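Dekker Games Completes Crowdfunding for Broltik Tabletop RPG

WENHAM, 1 March 2018 - Dekker Games has closed the crowdfunding campaign for Broltik, a tabletop role-playing game set in the flooded mining city of Tromell. The campaign received 3584 pledges over 38 days and met its base funding goal.

The core rulebook covers character creation, salvage rules and 7 introductory scenarios. Action resolution uses a percentile roll against a single skill rating, capped at 90.

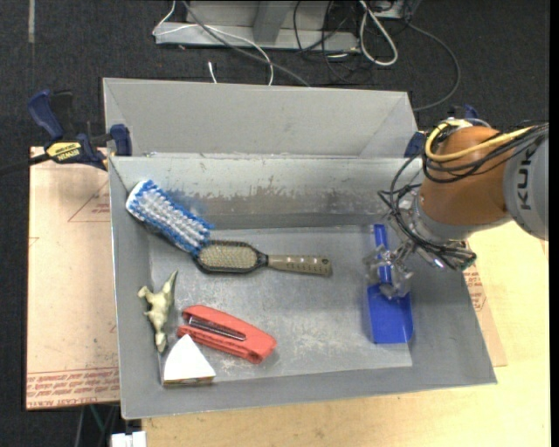
Delivery Schedule

PDF files will be released to backers when layout is complete. Printed copies ship in November. Shipping charges will be collected through the pledge manager before dispatch.

Retail orders are handled by the Dekker Games trade desk in Wenham.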